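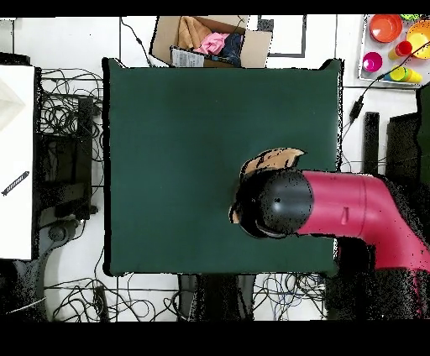 ## July, 14:30: shrinkage trials, undyed cotton

Second batch of the Gurska cotton through the 40-degree wash. Swatches cut 400 mm square, marked with laundry thread at the corners, warp direction notched. Hajar cut them, I measured.

- Warp: 9 mm lost on the first wash, a further 2 mm on the second. Third wash no change.
- Weft: under 2 mm throughout. Ignore.
- Skew: visible on one swatch only. Off-grain cut suspected, repeat.

Line-dried flat, then left overnight in the conditioning cupboard. Cupboard read 73% humidity this morning, too high. Silica changed; door seal needs looking at (Panagiotis has the spare strip). Treat today's weights as provisional. Lengths should be fine.

The Brarnura roll behaves differently. Stiffer finish, and the size did not come out fully at 40. Will try a soak before the wash, some 2 hours, no detergent.

Fotini asks whether we pre-shrink the lining as well. Yes, same cycle, separate load.

To do:

- recut the skewed swatch
- ask Economou for the finish data sheet
- steel rule has a worn zero end, measure from the 100 mark until replaced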